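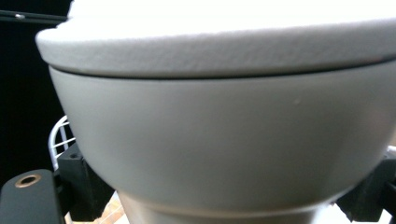 The white lid, close up

kettlewick
Posted 22/06/2026
Thinking of dropping out of the Nimwood storage scheme and wanted to hear from people who have been in it longer than me. For anyone who missed it, you pay 39 quid a quarter and they send you "breathing" tubs for flour, rice, oats and so on, supposed to keep dry goods fresh for twice as long. I joined in January. My flour tastes like flour. It tasted like flour before.

dunmarsh_pete
The "twice as long" line has always bothered me. Twice as long as what? An open bag on a windowsill? Plain flour in a cupboard keeps for months anyway. If you get through a bag in three weeks you are paying to solve a problem you haven't got.

oatcake77
I'll stick up for them a bit. We had pantry moths two years running and none since we put everything in tubs with proper lids. Bread flour, lentils, the lot.

dunmarsh_pete
Any tub with a proper lid would do that. I used old sweet jars from the market and had the same result for nothing.

oatcake77
Fair, but I didn't have sweet jars, and I wouldn't have got round to it if a box hadn't turned up at the door.

Rocha
Has anyone read the test they quote? It's on the Prellix site, the people who make the liners. 2000 hours in a cabinet at a fixed temperature, and the only thing measured was how much water got into a packet of crackers. No flour, no rice. And they sell the liners, so I'd take it with a pinch of salt (stored however you like).

kettlewick
I hadn't seen that. The leaflet just says "independently tested".

mrs_tansy
We do 255 meals a month for the lunch club and I buy flour by the sack. It lives in a plain bin with a scoop. Rotate your stock, wipe the bin out before you refill it, never tip new on top of old. I can't see what a liner would add.

oatcake77
A lunch club gets through it faster than a house does though. Wholemeal goes bitter on me by the bottom of the bag.

mrs_tansy
Then buy smaller bags or put it in the freezer. Wholemeal has the oil in it.

Julano
Nimwood claim 3000 households "report fresher food". Report to whom? I was sent that survey. The choices were fresher, much fresher, or no opinion yet. I ticked no opinion yet and they sent me a voucher.

dunmarsh_pete
Says it all.

oatcake77
Doesn't prove the tubs are bad, only that the survey is.

kettlewick
Have gone and cancelled. They want a month's notice and you keep the tubs. Wholemeal is going in the freezer tonight, if I can shift the peas.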